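Common Rooms in Use: An Interview with Akihiko Kubo
12/07/2018

The Prelau residence opened its shared lounges to tenants two years ago, and responsibility for furnishing them rests with Akihiko Kubo, Housing Services Coordinator at Kenitz. The residence has 110 apartments and 17 lounges, and Mr. Kubo visits each lounge every month. He spoke with the tenant bulletin at his office on the ground floor.

Mr. Kubo came to the post from the Sárközi student halls, where furniture was fixed to the floor. He has taken a different approach at Prelau. "People move things," he said. "They did it at Sárközi as well, and we paid for the repairs. I would prefer to give them furniture that can be lifted with one hand."

For this reason, the purchasing list for the lounges is short. A large sofa stays where it is placed. Almost everything else is light: plastic stools, small bins, floor fans. The list was last revised in November, when Mr. Kubo removed the glass coffee tables. Tenants had submitted 332 comments on the lounges during the year, and the tables appeared in a good many of them. "They were difficult to keep clean and they took up the middle of the room," he said. "A stool can be a table for an hour and then go back to the wall."

Asked whether the stools are used for sitting, Mr. Kubo paused. "Sometimes," he said. "More often they hold something. A cup, a plate, a bin. I have no objection to a bin on a stool – it is easier to reach from the sofa, and the floor can be mopped underneath."

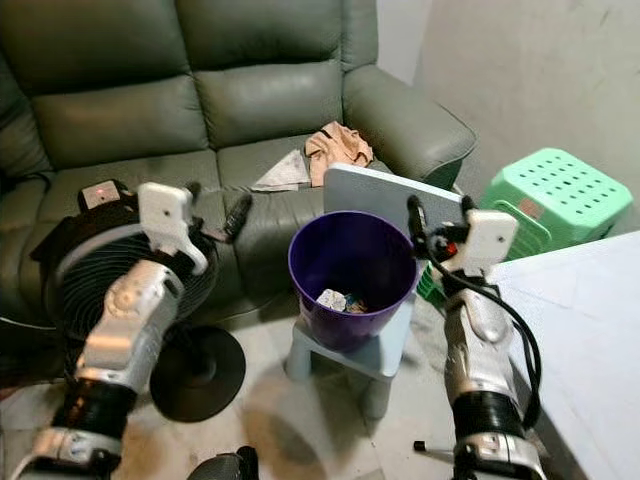
Sofa, stools and floor fan, with the waste bin raised on a light blue stool.

Cleaning is the subject on which he is most exact. Under the current arrangement with Gadinside, floors are washed twice a week and bins are emptied daily. Cloths, remote controls and other small items left on the seats are not moved by the cleaning staff. Mr. Kubo considers this correct. "The seats belong to whoever is using the room," he said. "We look after the floor, the walls and the bins."

The walls are next on his schedule. Pale paint was chosen to brighten the rooms, and it marks easily at shoulder height and behind the armrests. Repainting will begin on the lower floors, and tenants will receive written notice before their lounge is closed. Requests for additional stools may be left at the housing office, Room 468.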